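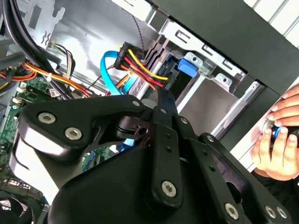 デュフールさんからは、ドライブのところは電源とデータのどっちを先に挿すのか、報告書を読むたびに順番が逆になっていないか、とご指摘をいただきました。はい、逆になっていました……。1月の報告では「データが先」と書き、その前の報告では「電源が先」と書いていたんです。両方とも私が書きました。すみません。いまは電源が先、青いSATAケーブルがあと、で統一しています。電源コネクタは幅があるし、黄色や赤やオレンジや黒の線が束でついてくるので、先に場所を決めてしまったほうがデータケーブルを逃がしやすいんですよね。手順書も直しました。

というわけで、Wotirance(デスクトップパソコンの再生と、その練習教材づくり)の途中経過です。Forsbergのエークルンドさん、いつも長い報告を最後まで読んでくださってありがとうございます。今回も長いです。

報告日:2024年3月12日(火)
報告先:Forsberg 助成担当 イェルディス・エークルンド様
写し:カーター・デュフール様

届いた本体のこと

引き取ったデスクトップは全部で57台になりました。前回の報告のあとにまとまって届いた分があって、作業場の奥の棚は上まで埋まっています。うれしい悲鳴です。最初の3日くらいは、ほぼ箱を開けて型番を書き写すだけで終わりました。

年式はばらばらで、ケースの開け方からして統一感がありません。ねじで留まっているもの、つまみを引くだけのもの、どこを押しても開かなくて最後は説明書を探したもの。側板を外すとそのたびにちょっと期待するんですが(きれいな中身だとうれしいので)、だいたいはほこりです。掃除用のはけを追加で買いました。消耗品費に入っています。

起動まで確認できたものについては、仕上げの記録表に1台ずつ書いています。まだ手をつけられずに残っているのが8台。このうち何台かは部品取りにまわす見込みですが、電源を入れてみるまでは決めないことにしました。前に一度、見た目だけで部品取りと判断した本体が、ケーブルを挿しなおしたら普通に立ち上がって、ヘルストレムさんに静かに笑われたので。

ドライブまわりの配線

今期いちばん時間を使ったのはここです。もともとの計画ではメモリの交換に時間がかかると見ていたんですが、メモリはあっさり終わって、残りの時間をドライブの配線がぜんぶ持っていきました。

困るのはケースの中の狭さです。ドライブケージは金属の折り返しやスロットが多くて、手を入れる向きを間違えるとケーブルが引っかかります。しかも青いSATAケーブルはだいたい長さが余るので、コネクタの横でぐるっとU字に持ち上がってしまう。見た目が悪いだけなら放っておくところですが、側板を閉めるときに当たる機種があって、これは放っておけませんでした。

試したことを書いておきます。

余った分を結束バンドでまとめる。いちばん普通のやり方で、たしかにすっきりします。ただ、きつく締めるとコネクタの根元に力がかかるのが気になって、うちでは面ファスナーのほうに切り替えました。巻き直しもできますし。

短いケーブルに替える。これは大当たりでした!ケースによっては届かないこともありますが、届くときは文句なしです。在庫が足りないので、次の購入予定に入れさせてください。

ドライブを一段ずらす。ケージの留め具をいったん外すことになるので、手間はかかります。青いプラスチックのラッチがついたケージは外しやすくて助かるんですが、固い機種だと爪を折りそうで冷や汗ものです。フリツェンコさんは平気な顔でやります。私はまだこわいです。

それから、抜くときの話も少し。新しい手順書では「線を引っぱらず、コネクタの胴を持つ」を太めの字で入れました。当たり前じゃないかと思われるかもしれませんが、奥まったところにあるコネクタって、つい線を持ちたくなるんです。フリツェンコさんが図を描いてくれたので、言葉はかなり減らせました。前の版は私の文章がくどくて、作業しながら読むには向いていませんでした。

細かい部品の整理もやっています。ねじ、ラッチ、ケーブル、目隠しの板など、分類してラベルをつけた部品は461点。小袋に入れて引き出しにしまってあります。どの引き出しに何があるかの一覧は、パウリークさんが表にしてくれました。検索できるって素晴らしいですね。これまでは「たしか左の下のほう」で探していました。

練習用ボードFlaketti

配線と並んで進めていたのが、差し込みの練習に使うボードです。中間面談のときに「本物のケースでいきなり練習すると、部品がもったいなくないですか」とエークルンドさんに聞かれたのが頭に残っていて、今期はそこをちゃんと形にしようと決めていました。

中身はいたって単純です。角をすこし丸くした灰色の板を立てて、そこに受けをいくつか並べる。小さな箱形の受け、縦に細長い枠、それから厚い縁のついた四角い受け。背の部分は縦筋の入ったアルミのパネルで、上に太いアルミの横材が渡してあります。四角い受けのほうには、水色の段つきブロックを正面から入れます。ブロックは下が大きくて上が一段小さい形なので、向きを見て、まっすぐ押すという、コネクタを挿すときと同じ気の使い方になるんです。

最初の案では板を寝かせて使うつもりでした。机に置くだけでいいし、つくるのも簡単ですから。ところが寝かせると上からのぞきこめてしまって、練習としてはやさしすぎる、とヘルストレムさん。そこで立てることにしたら、一気に本物のケースの中に近い感じになりました。立てた状態だと受けの入口がまっすぐ見えないことが多くて、ブロックの面をそっと当てながら探す時間が生まれます。私はこの「探す時間」がいちばん大事だと思っています(力まかせに押す癖がつくと、本番でコネクタを割ります)。

受けのゆるさは、まだ迷っているところです。きつめにすると入ったときの手ごたえがよくて気持ちがいい。でもきつすぎると、斜めに入りかけたところで止まって、そのまま押しこみたくなってしまう。反対にゆるいと誰でも入るけれど、練習にならない。紙をはさんですきまを見るという原始的な方法で調整中です。もうすこしましな測り方があったら教えてください。

色のことも一つだけ。ブロックを水色にしたのは、板が灰色なので見分けやすいだろうという理由で、深い考えはありませんでした。ところがSATAケーブルの青を連想するらしく、データ側は青系、電源側は別の色で揃えたらどうかという案がパウリークさんから出ています。いい案だと思うので、次の版で試します。

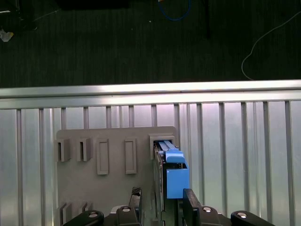

講習会

Pratarの作業場で開いた講習会は、今期ぶんで11回になりました。予定どおりの回数です。前半はケースを開けて部品の名前を覚えるところまで、後半でドライブの取り外しと配線に入ります。

参加された方の感想で多かったのは「思ったより力がいらない」でした。逆に、途中でやめてしまった方からは「手元が見えなくて疲れる」という声がありました。これはもっともで、作業場の照明が天井だけなので、ケースの奥に自分の頭の影が落ちるんです。手元灯を机ごとに置きたいと思っています。あとで予算のところにも書きます。

進め方は途中で一度変えました。はじめは全員で同じ機種を触ってもらっていたんですが、早い方とゆっくりの方でどうしても差が出て、待ち時間が長くなってしまう。後半の回からは、待っているあいだにFlakettiに移ってもらう形にしました。そうしたら、配線の順番が来ても「もうちょっとこっちをやってからでいいですか」と言う方が出てきて、これは想定外。うれしいような、困るような。

予算の使いみち

大きなずれはありません。費目ごとの表は別便で送っていますので、ここではご相談だけ。

工具の費目に少し余りがあるので、これを手元灯と短いSATAケーブルにまわしたいです。費目をまたぐことになるため、エークルンドさんのご承認が必要だと理解しています。もし正式な書式があれば送ってください。去年の書式は手元にありますが、欄が足りませんでした。

はけと面ファスナーは消耗品費で処理しました。Flakettiの材料費は教材費のままで足りています。次の版で色を増やすぶんも、いまの残りで収まる見通しです。

うまくいっていないこと

正直に書いておくと、記録表の書き方がそろっていません。人によって「確認済」の意味がちがっていて、電源が入っただけで確認済にする人と、ドライブの認識まで見てから書く人がいます。私は前者でした。これでは数を出しても比べられないので、欄を二つに分けて、いま過去の分を書き直しています。地味につらい作業です。

もう一つ、引き渡し先との日程が押しています。先方の受け入れの部屋がまだ使えないそうで、仕上がった本体がうちの棚にとどまったままです。新しく届くぶんを置く場所がなくなる前に動かしたいので、半分だけ先に運ぶ案を相談しているところです。決まったらすぐお知らせします。

次の報告までにやること

記録表の書き直しを終わらせる。
残っている本体の電源を入れて、再生か部品取りかを決める。
Flakettiの受けのゆるさを決めて、色分けした版をつくる。
配線の手順書を、図つきの版に全部差し替える。
引き渡しの日程を確定させる。

作業場の見学はいつでも歓迎です。前にエークルンドさんが来てくださったときは棚の前が通れない状態でしたが、いまは通れます(横向きなら)。デュフールさんも、手順書の順番がちゃんと直っているか、よかったらご自分でケースを開けて確かめに来てください。工具はこちらで用意しておきますので、来られそうな週だけメールで教えていただけると助かります。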